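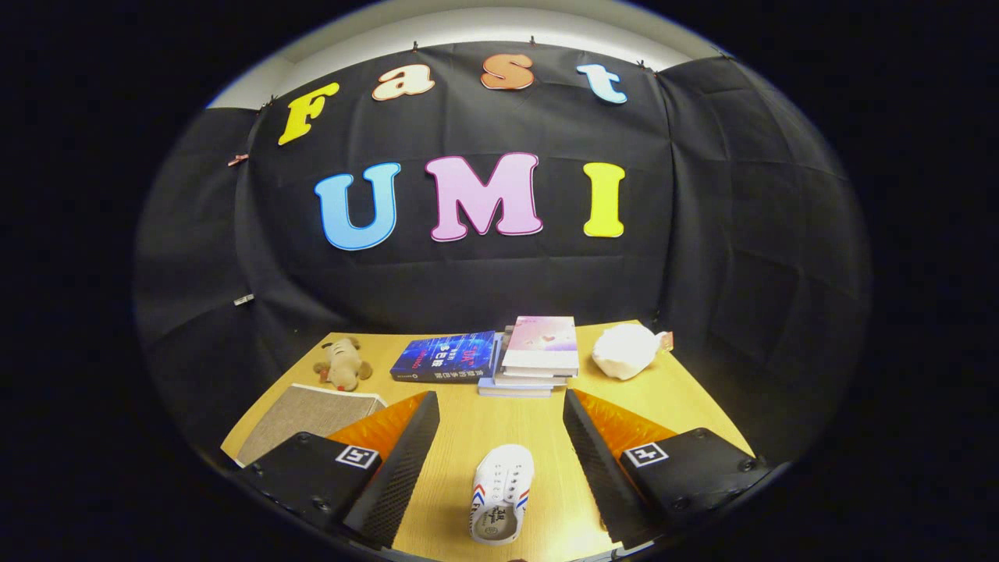 **gripper_gus**
Need a sanity check before Tuesday. I run a small sorting bench at Ultgate (returns, mostly shoes, books and soft toys) and I've got money for 2 hand-held grippers, or one gripper plus a decent arm later in the year. Rajitha Talukder, my boss, wants one number by Tuesday. Which way would you go?

**sorcha_od**
Two grippers! With one, the day a finger pad wears out your whole bench stops. I'd also put about 300 a year aside for pads and printed parts — we never did at Gasunia and I was begging for scraps by July.

**tin_roof**
Disagree with Sorcha. A second gripper sits in a drawer unless you've got a second person to hold it. Do you?

**gripper_gus**
Half a person, mornings only.

**tin_roof**
Then buy one, get spare fingers, and save for the arm. Shoes are the worst thing you'll handle anyway, so test those before you spend a dime on anything else.

**sorcha_od**
Spare fingers don't help if the camera dies, and ours did. Took 3 weeks to get another.

**mabel1983**
Ask Endovance for a loaner quote too, they'll knock the rental off if you buy. And please budget for a table and lights, everyone forgets those.

**gripper_gus**
Good call on the loaner, I'll phone them after lunch. Leaning toward one gripper, spare fingers and a spare camera. Sorry, Sorcha!

**sorcha_od**
Fine, but price the second one anyway so Rajitha sees it.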